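Aug 1, 2019
Utensil bench, handle oiling and collar check

Continued from the January sheet. Purpose is still the same: decide which oil goes on the wooden handles before the drawer set goes back to the teaching kitchen, and find out where food residue collects on the metal ends. Maxence Besnard has the January swatches if anyone wants to compare color.

Oils on hand: Drendetti food-grade mineral oil, Calent board wax, and what is left of the Deschamps walnut blend. I dropped the walnut blend from the list. It smells, and we would have to put an allergen label on the drawer.

Prep. Washed everything by hand in plain dish soap, no soak, stood it on end in the rack overnight. Checked each handle with a dry fingertip for raised grain. Where it was up, sanded along the length with the fine pad, then wiped down. No sanding over the burned lettering - the beech test piece from January lost half its logo that way and looked worse than it did rough.

Application. Thin coat, lint-free cloth, 6 hours flat on the wire shelf, wipe, second coat, same again. Mineral oil goes on faster and soaks in unevenly at the end grain. Wax stays put but builds up in engraved letters and has to be brushed out with a soft toothbrush. I prefer the oil for anything with a logo and the wax for plain spoons.

Scale was drifting again. With the 1000 g check weight it read 2 g high, so I re-zeroed and repeated the before-and-after weights for the spoons. The first set is crossed out on the sheet, please do not copy it. The Kurstead humidity logger had nearly 4000 readings on it and I cleared it after saving the file to the shared folder.

Open item: metal polish. The polish we have leaves a gray film in stamped marks. Try vinegar and a cotton swab first, then rinse. Keep both off the wood.

Joints and edges. Residue sits where two materials meet and in anything cut or stamped, so those places get the brush before the oil comes out. Spoons are simple: one joint, no cutouts. The KITCHENTOO... piece with the steel bowl needs more time. It has a white collar between the wood and the steel neck, and the flat rim of the bowl has a long slot on each side of the SUS304 stamp. Brush the slots from both faces, swab the stamp, and stop the oil short of the collar. Grain on that handle is faint apart from the dark arc near the lower end, so judge coverage by sheen and leave color out of it. Oil only on this one, no wax in the letters.
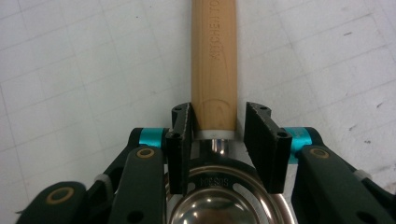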